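Home Questions Tags Unanswered Ask

Can a small robot arm do the tool put-away on a repair bench yet?

Asked 2nd April by Motby

I run the back bench at Lauritsen, a repair shop for small appliances and hand-held electronics. Every shift ends with the same chore. Screwdrivers, hex keys, tweezers and spudgers are lying on the bench and need to go back into bins. It takes 20 minutes if it is done properly and three if somebody sweeps everything into one bin, and then the morning person loses the time instead.

The owner has asked whether an arm could do it overnight. I have read enough to know that the answer depends on what is meant by "do it", so the requirements are:

Tools are picked from a flat metal bench top in whatever position they were left. Some of them touch or overlap.

Precision drivers go in one bin, T-handles in another, everything else in a third. Driver size does not matter at this stage.

No person in the room. If it fails on an item it should leave that item and go on.

Time is not critical. There are 15 hours between closing and opening, and the bench is never worse than a few dozen items.

Budget is what we would pay for a decent used bench oven, so not an industrial cell.

I have seen plenty of clips of arms sorting blocks. I have not seen one deal with a driver lying across a hex key on shiny metal. Is this possible now with a two-finger gripper, and where does it break down? I would like to hear from people who have tried it with real tools, please, and not from people who sell arms.

Three answers

Answer by Cameron Halliday

Partly possible. I spent the period from October to now on a version of this at a training workshop, with a two-finger parallel gripper and a wrist camera. The log has 936 attempted picks of hand tools in it. I will go through your requirements in the order they failed on our bench.

Seeing the tool. Brushed metal is a poor background. A thin steel shaft on a steel-colored surface has almost no contrast, and the overhead light puts a white patch on the surface that washes out whatever is near it. The handles are easy. Colored handles are very easy. We ended up detecting handles only and inferring the shaft direction from the handle's shape. That works for screwdrivers. It does not work for T-handle hex keys, where the long axis of the grip is across the shaft, and our first version was wrong by a right angle on most of them. Treat T-handles as their own class from the beginning. A matte mat on the bench helps more than any change to the software, so price one before you price a camera.

Grasping. Precision drivers are close to the ideal object for two flat fingers. The handle is rigid, a good deal thicker than the shaft and long enough to tolerate an error along its length. Ours were taken by the lower part of the handle, near the end cap. Two things went wrong. First, a round handle between flat fingers can pivot about the line between the contact points. The shaft end is light, so it usually stays put, but if it knocks a bin wall on the way past, the tool swings. Second, many drivers have a rotating cap. If one finger lands on the cap and the other on the body, the tool creeps during the lift. Pick a point clearly on the body or clearly on the cap, and teach that as an offset from the end.

T-handles were worse. The grip is wide in one direction and the shaft sticks out a long way, so the center of mass is off to one side of wherever you hold it. They came up tilted. We slowed the lift and set the release height by the lowest point of the tool, which has to be estimated, and accepted that some would land across the rim.

Overlap. This is where yours will break down. If a shaft lies on top of another shaft and the handles are well apart, pick the one whose handle is unobstructed and look again afterwards. Looking again after each pick is mandatory. If two handles are side by side, the fingers need clearance on both sides and there isn't any. The arm can nudge the pair apart with a closed gripper, and ours did, with a limit of three nudges per pair. After that it marks the position and goes elsewhere. Do not let it retry without a limit. We did that at first and came back to a driver that had been pushed off the bench by very small steps.

Bins. Use wide ones, and fix them to the bench. An open bin gets moved by contact with the tool or the wrist, and every later release is then off by the same amount. Translucent bins gave us trouble with the depth camera, which reported the wall in the wrong place or didn't report it. If your bins have to be translucent, put their position in as a fixed number and don't ask the camera. Releasing into a part-filled bin is fine as long as you do not mind the order. You say size does not matter, which removes the hardest part of the job. Reading the size off a precision driver by camera is a separate project.

Unattended operation. The arm is safe enough in an empty, locked room if the speed is low and the force limit is set. The problem is state. A tool dropped on the floor is out of view, and the program believes it was delivered unless you check finger width at the moment of release as well as at the grasp. Log both values. It takes two lines and tells you in the morning which items to look for.

What to expect: with a matte mat, fixed bins, T-handles as their own class and nothing thinner than a driver handle, most of the bench will be cleared. A remainder will be left where it was, and somebody will spend a few minutes on it. Tweezers and flat spudgers should be excluded at first. They lie too low for the fingers to get hold of without scraping the surface, and worn fingertips make that worse. Check the tips now and then. Ours lost their edges sooner than I had planned for.

As for the budget, the arm is the smaller part. The hours go into calibration, and calibration drifts if anybody leans on the bench.

Answer by Handulell

No. Buy a magnetic strip. We put two on the wall at our place and the drivers go up there between jobs, so there is no pile to sort. You are trying to automate a habit. An arm is also going to need someone to look after it and that will be you.

Comment by Motby: We had strips. Two of the techs work on hard drives and speaker assemblies and do not want magnetized tips, so they came down.

Comment by Handulell: Foam tray then.

Answer by Claslow

I agree with Cameron Halliday's answer in general but would change the sequence. Before buying anything, run it by teleoperation for a week on a borrowed or rented arm. That means a person moving the arm with a leader arm or a controller while looking only through the wrist camera. If a person cannot put away a given tool that way, a program will not either, and you find out cheaply which tools to exclude. In my case the person managed all the screwdrivers, nearly all the T-handles and very few of the tweezers, and the trained policy later had the same ranking with lower numbers.

Two smaller points. Save the recordings from that week, they can be used as training data if the camera mount is not changed afterwards. And orientation at release matters more than people think. If the driver is carried upright with the shaft up, it goes down end cap first and tends to fall over against the wall of the bin. Carried flat, it lands flat, but needs a wider opening. I don't know which is better for you without knowing the bins. We went with upright for the short drivers and flat for everything else.

I never tested overlapping handles properly, so take the nudge limit from the other answer.

Comment by Motby: Thank you both. Our bins are gray translucent plastic and not fixed down, so that gets changed first. I will ask about a rental and try the teleoperated week with drivers and T-handles only.

Comment by Cameron Halliday: When you do, put a driver right beside the bin wall on purpose, with the handle toward the corner. The outer finger needs room to open there and the wrist is wider than the fingers are. It is the position I would test before any other.

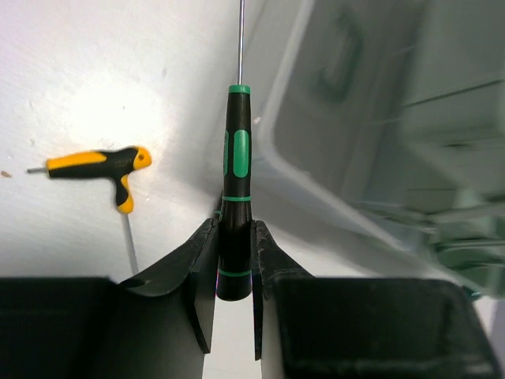 Also record the gripper opening before the approach. With a narrow opening you can get in near the wall, but the alignment has to be much better, and on a reflective bench ours wasn't. We settled on a keep-out strip along each bin and moved anything inside it by hand before starting the run.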